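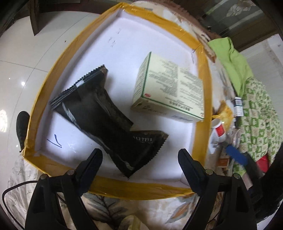 Shiny packets in hand-held gripper demonstrations: keep them or throw them out?

Posted by mollier_bench, January 2019

Hello everybody. I collect demonstrations for a grasping policy with a hand-held gripper, the type with two fingers and a camera that looks down between the fingers. The task is simple: the person takes one item out of a shallow tray and puts it on the floor beside the tray. Until now I have 1067 episodes which passed my checks, and the raw folder has 3033.

My problem is with the glossy packets. With a cardboard carton the training goes well. With a black plastic packet the light makes white stripes along the creases, and when the gripper moves the stripes move too. My tray is a box lid with yellow tape on the rim, and the tape also catches the light. The floor tiles reflect a lamp. I am afraid that the model learns the reflections and does not learn the packet.

I have two things to ask. Should I remove the episodes with strong glare, or keep them? And is it bad that there are many household things next to the tray, such as folded cloths and small boxes? A colleague told me to clean everything away and to use a plain sheet under the tray. I did not want to do this, but maybe he is right.

The policy will run later on an arm in the Alport kitchen setup, where the background is also not clean.

Posted by tallgrass_nine

keep everything, more data is always better. we trained on way less than that and it was fine. also maybe turn off the lamp?

Posted by bikel_user_east

I do not agree that you should keep everything, but I would not remove episodes for glare alone. I had the same question in May, when I recorded bags of snacks and coffee for the Bikel sorting task. First I removed all episodes where the highlight covered a large part of the bag. The numbers on my validation set became nicer. Then I put the policy on the arm and it stopped above each shiny bag and waited there. The validation set was cleaned with the same rule, so it could not show me the problem. This cost me two weeks.

What I do now:

Keep the glare if a person who looks only at the video can still say where the edges of the packet are. On many packets the crimped seal at the end is a good sign, because its saw-tooth edge stays visible when the middle is white.

Remove the episode if the fingers close in a part of the video where you cannot see what they close on. For me this was a small part of all episodes, and most of them came from one position of the lamp.

Change the light between sessions, but do not change it during an episode. I use 4 positions and write the position in the session notes. If all your black packets are recorded under one lamp, the model can connect the stripe with the object, and this is exactly what you are afraid of.

About the things next to the tray, I would leave them. Your target place is not clean, so a plain sheet will only move the difficulty to a later day. But please move them from time to time! If the same green cloth is always on the right side, the policy may use it as a landmark. The same is true for pen marks inside the tray. I once had a small ink mark in the bottom of a box, and the policy went to the mark when the box was empty. Turn the tray between episodes and this becomes weaker.

One more point, which you did not ask. Check how you start the episodes. If the fingers are always open and always just in front of the packet, you have few examples of a long approach. Start some of them higher and from the side.

Posted by maegi_tools_fan

The answer before me is good, I only add about the software. If you use the Mägi viewer, you can mark an episode with a tag and leave it in the folder. Then you train once with the glare episodes and once without, and compare on the real arm. Do not delete files from the raw folder. I did it once and I had to record again.

For the exposure: lock it before you begin the session. With automatic exposure the dark packet makes the camera brighter, and then the white floor burns out – this looks like a glare problem but it is a different one.

Comment by mollier_bench

Thank you, this helps me very much. The exposure was automatic in all my sessions, I did not think of it. I will lock it, turn the tray and keep the cloths. For the tags, do you know if they stay when I export to the old format?

Comment by maegi_tools_fan

They stay, but only if you export the notes file together with the episodes. It is a separate box in the export window and it is off by default.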